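The dishes that teach

Matěj Sokol spends his working hours with his sleeves wet. At Dvořáček, a small laboratory on the second floor of a former textile mill, he teaches two mechanical arms to wash plates, and the water goes where it wants.

Most research on robot hands avoids liquids. Blocks and cups stay where you put them, and they look the same on Monday's shelf as in next month's test. A film of soap does not. It shines, it moves, and it hides the very dirt that the robot should find. "We wanted a task where the goal changes its shape while you work," says Blažena Holub, who leads the group. "Sauce on a plate is perfect for this, and also it is cheap."

Their method, named Hurcombe, starts from human demonstrations. An operator guides the arms through one wash, and the system records the views from above and from the wrists together with every joint movement. The team collected 209 such runs. Then comes the part which is new: the network must also guess how much of the plate is still dirty, and it is scored on this guess separately from the motion. When the guess is uncertain, the arm goes back for another look before it continues.

In April the group compared this with the same network trained on motion alone. Each version received 50 plates. The simple one often stopped too early - it had learned how long washing takes, but it had no idea what clean means. Hurcombe stopped too early on only four plates. It was slower, though, with 120 seconds for an average plate, and a person needs much less.

Armindo Azevedo, who builds the grippers, worries more about his motors. He has changed the seals twice, and he keeps a towel on his shoulder all day. Deep bowls are still the hardest. The wrist view comes so close to the rim that a pool of sauce can fill a big part of it, and reflections look very much like grease.

The next 25 runs will be done with bowls only.

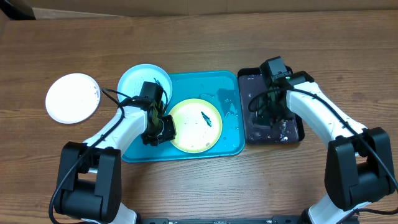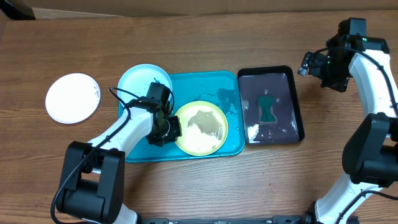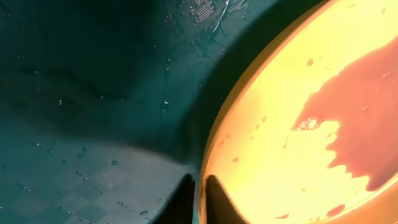
Two views of the washing table with both arms, and a wrist view of a bowl with red liquid inside.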